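Protokoll Zellenrunde Wundska, Dienstag, 9 Uhr bis kurz nach halb elf

Protokoll: ich, mal wieder. Dabei waren Gintarė Kļaviņa (Zelle und Wartung), Lundberg aus der Software, Aguirre vom Einkauf (ab TOP 3, vorher Telefonat) und zwei Leute aus der Spätschicht. Wer was anders in Erinnerung hat: bitte bis zur nächsten Runde melden, dann ändere ich das hier.

TOP 1: Altes Protokoll

Durchgewinkt. Offen war nur noch der Aufkleber mit der Notrufnummer an der Zellentür, der hängt inzwischen. Allerdings schief, was Gintarė mehr stört als mich.

TOP 2: Greifer, neue Fingerpaare

Das war der große Brocken heute. Die schwarzen Finger am Spülarm sind seit dem Umbau die lange, spitz zulaufende Form, und Gintarė ist damit insgesamt zufrieden. Die alten waren ihr zu breit, damit kam man in enge Gläser schlicht nicht hinein. Was sie nicht mag: Die Schrauben am Fingerhalter setzen sich in den ersten Tagen. Sie hat am Montagabend nachgezogen und bei beiden Fingern noch eine gute Vierteldrehung herausgeholt. Ich hatte das beim letzten Mal als »einmal anziehen, fertig« notiert, das nehme ich hiermit zurück!

Wir machen es jetzt so: nach jedem Fingerwechsel am nächsten Tag nachziehen, dann noch einmal nach einer Woche, danach im normalen Wartungsrhythmus. Drehmoment bleibt, wie es im Ordner steht. Bitte nicht nach Gefühl, auch wenn das Gefühl gut ist (Grüße an die Spätschicht).

Längere Diskussion darüber, ob man die Finger mit dem Glasreiniger abwischen darf. Lundberg meint ja, Gintarė meint nein, ich hatte keine Meinung und habe Kaffee geholt. Als ich zurückkam, stand es fest: nur lauwarmes Wasser und das fusselfreie Tuch aus der blauen Kiste, und vor dem nächsten Lauf müssen die Finger trocken sein. Gintarė schreibt das auf den Zettel an der Zellentür, diesmal gerade.

TOP 3: Nullpunkt und Referenzfahrt

Der Nullpunkt war letzte Woche zweimal weg. Beide Male kam Fehler 609, beide Male direkt nach dem Einschalten. Lundberg hat die Logs durchgesehen und tippt auf den Stecker am dritten Gelenk. Gintarė hat ihn abgezogen, angeschaut und wieder aufgesteckt — seither Ruhe, aber das beweist natürlich noch gar nichts. Ersatzkabel ist im Lager nicht vorhanden. Aguirre kam genau in dem Moment zur Tür herein und hatte damit gleich seine erste Aufgabe.

Wer den Fehler sieht, geht bitte so vor: Arm von Hand in Parkstellung bringen, Steuerung aus, bis 25 zählen, Steuerung ein, Referenzfahrt starten und danebenstehen bleiben. Kommt der Fehler wieder, Zelle stehen lassen und Gintarė anrufen. Nicht dreimal probieren und es dann in der Übergabe verschweigen, das hatten wir schon.

Die Uhrzeit bitte mit ins Zellenbuch. Lundberg sucht sich sonst durch die Logs einen Wolf.

TOP 4: Greifkräfte im Programm Skeneo

Im Programm stehen noch zwei Sätze mit Greifkräften nebeneinander, der alte und der neue. Satz 111 ist der neue und passt zu den schmalen Fingern. Der alte wird beim Start leider immer noch vorgeschlagen, und wer schnell durchklickt, nimmt ihn mit. Lundberg will ihn nicht löschen, er braucht ihn für Vergleiche, er sperrt ihn aber für die Bedienerebene. Damit waren dann alle einverstanden, sogar die Spätschicht.

Frage aus der Runde, ob man die Kraft bei genoppten Gläsern höher stellen soll. Gintarė ist dagegen. Sie möchte erst das Anfahren sauber haben und dann an der Kraft drehen, sonst weiß man hinterher nicht, was geholfen hat. Sehe ich genauso.

TOP 5: Einrichten am Tablett

Zum Einrichten nehmen wir weiter das orangebraune Tablett auf der weißen Arbeitsfläche, mit gemischten Gläsern darauf und daneben. Klare mit Facetten, die bernsteinfarbenen mit den Noppen, auch liegende. Lundberg wollte eine ordentliche Reihe, alle mit der Öffnung nach oben. Gintarė hat ihm das ausgeredet: In der Praxis steht da nie eine ordentliche Reihe, und der Arm soll ja genau damit klarkommen.

Beim genoppten Glas fährt ein Finger in die Öffnung, der andere bleibt außen, die Glaswand liegt dazwischen. Einrichten bitte immer über die Kamera am Handgelenk kontrollieren und nicht nur von der Seite hinschauen, von dort sieht der Abstand zum Rand gern besser aus, als er ist. Bei den durchsichtigen Bechern lieber zweimal gucken, da scheint alles Mögliche durch.
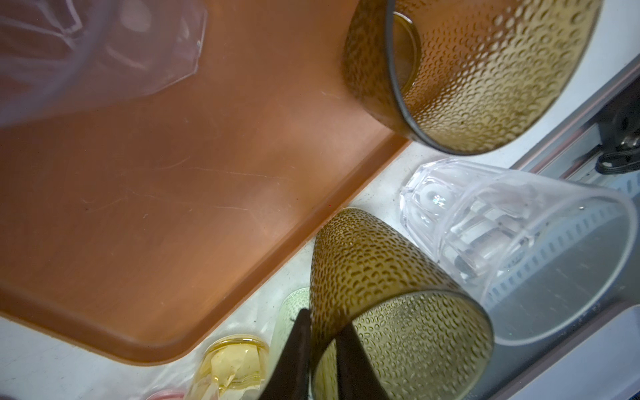 TOP 6: Kamera am Handgelenk

Die Scheibe vor der Kamera wird ab sofort zu Schichtbeginn geputzt, mit dem kleinen Tuch, das NICHT das Fingertuch ist. Wir kaufen dafür welche in einer anderen Farbe. Gintarė hätte gern Grün, Aguirre nimmt, was lieferbar ist.

Der Halter selbst sitzt fest. Beim letzten Wechsel hatte jemand eine zu lange Schraube genommen, die ist jetzt raus und liegt bei mir auf dem Schreibtisch, falls sie jemand vermisst. Nach jedem Lösen des Halters muss die Kamera neu eingemessen werden, auch wenn er »eigentlich genauso« wieder draufsitzt. Dauert eine knappe Kaffeepause.

TOP 7: Einkauf

Aguirre nimmt mit: Kabel fürs dritte Gelenk (zwei Stück, eins auf Vorrat), ein Satz Ersatzfinger, Tücher. Die Finger laufen auf Kostenstelle 977, die Tücher bitte nicht, das gab letztes Mal Rückfragen. Bei den Fingern rechnet er mit längerer Lieferzeit und will diese Woche noch bestellen.

TOP 8: Sonstiges

Die Spätschicht wünscht sich einen zweiten Hocker an der Zelle. Fand ich sehr vernünftig, ich frage nach.

Im Oktober ist Gintarė zwei Wochen weg. Lundberg übernimmt die Wartung und läuft vorher einmal komplett mit, also Finger, Halter, Referenzfahrt und Zellenbuch. Er hat leicht gequält geschaut, aber ja gesagt.

Wer macht was:
Gintarė: Zettel an der Zellentür, Nachziehen nach einer Woche
Lundberg: alten Kraftsatz sperren, Logs weiter beobachten
Aguirre: Bestellungen aus TOP 7
Ich: Hocker, und dieses Protokoll in den Ordner

Nächste Runde wieder Dienstag um 9 Uhr, gleicher Raum. Brezeln bringt Lundberg mit.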